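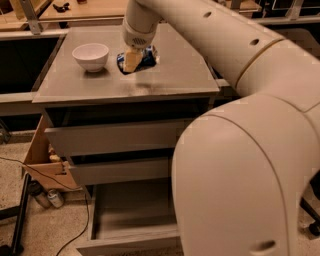
## 12월 / 캐릭터 위키 데이터 정리 노트

작업 범위: 만화 「Movano」 팬 위키의 인물 문서와 소품 문서. 기준 판본은 Hellard판 단행본. 연재본은 보조로만 사용.

**09:40** 덤프 파싱 재실행. 문서 1,204건, 오류 2건. 두 건 모두 인물 정보 틀의 닫는 괄호 누락이라 수동 수정 후 통과. 파서 쪽은 손대지 않음.

**10:15** 소품 항목 분류 기준 변경. 기존에는 '무기'와 '소지품'을 나눴는데 Tetteh의 우산 때문에 계속 충돌함. 초반부에서는 비를 막는 용도로만 나오고, 온실 편부터는 문을 걸어 잠그거나 상대의 발을 거는 데 쓰임. 한쪽으로 고정하면 링크가 절반은 틀어짐. 분류를 '소품' 하나로 합치고 용도는 화별 속성으로 내림.

```
item: 우산
owner: Tetteh
use: [비막이, 빗장, 발걸기]
source: 단행본
```

`use` 값은 자유 입력으로 두면 표기가 갈라짐(발걸기 / 발 걸기 / 넘어뜨리기). 허용 목록을 따로 두고 목록 밖의 값은 경고만 출력. 저장은 막지 않는다.

**11:30** 연재본과 단행본 차이 대조. 온실 편 마지막 컷에서 우산 손잡이 방향이 반대로 그려져 있음. 단행본에서 수정된 것으로 보고 본문은 단행본을 따르고 각주에 연재본 상태를 기록. 대사도 한 곳 다름. 연재본은 "돌려줘", 단행본은 "돌려줄래". 말투 항목의 근거로 인용된 문장이라 인용문 교체 필요.

**13:50** Tetteh 성격 항목. "우산으로 사람을 자주 때린다"는 서술의 출처를 찾지 못함. 실제로 맞는 장면은 시장 편 한 번이고, 그것도 우산이 펴지면서 부딪힌 것. 다음과 같이 수정.

> 우산은 주로 위협이나 방해에 쓰이며, 직접 타격이 확인되는 장면은 시장 편의 한 차례다.

'자주', '항상', '거의' 같은 빈도 표현은 출처 화수가 붙지 않으면 삭제하는 것으로 통일. 검색 스크립트에 세 단어 등록함.

**14:35** 색인 빌드. 문서당 본문 상한을 3,000자로 두고 초과분은 하위 문서로 분리. 주요 인물 문서는 대부분 줄거리 요약이 길어서 걸림. 줄거리는 편별 문서로 보내고 인물 문서에는 링크만 남기는 편이 유지 보수에 유리함. 분리 시 각주 번호가 밀리는 문제 있음. 이름 있는 각주로 바꾸면 해결되지만 일괄 변환은 아직 안 돌림.

**15:20** Mesteo 문서와 동명 항목 충돌. 작중 도시 이름과 후반부 등장인물 이름이 같음. 표제어는 다음과 같이 처리.

- Mesteo → 동음이의 문서
- Mesteo(도시)
- Mesteo(인물)

기존 내부 링크 60개를 문맥별로 확인함. 자동 치환은 쓰지 않았음. "Mesteo에서"는 도시로 확정되지만 "Mesteo의"는 문장만으로 구분이 안 되는 경우가 있어 원본 화를 펴 봐야 함. 번역문에서 조사가 빠진 문장도 같은 이유로 수동 확인.

**16:45** 미리보기 서버에서 확인. 화별 속성 표가 좁은 화면에서 줄바꿈되지 않고 밀림. 표의 최소 너비 지정을 제거하니 정상. 각주 팝업은 긴 인용문에서 아래쪽이 잘림. 스타일 문제로 보이나 원인 미확인.

남은 일:

- [ ] 이름 있는 각주 일괄 변환, 변환 전 덤프 백업
- [ ] 허용 목록에 '지시봉' 추가할지 결정 (교실 편에서 우산으로 칠판을 가리킴)
- [ ] 특별편을 본편 화수에 포함할지 확인. 현재 스크립트는 제외하고 계산함
- [ ] 각주 팝업 높이
- [x] 말투 항목 인용문 교체

특별편 처리가 정해지기 전까지 등장 화수 표는 갱신하지 말 것.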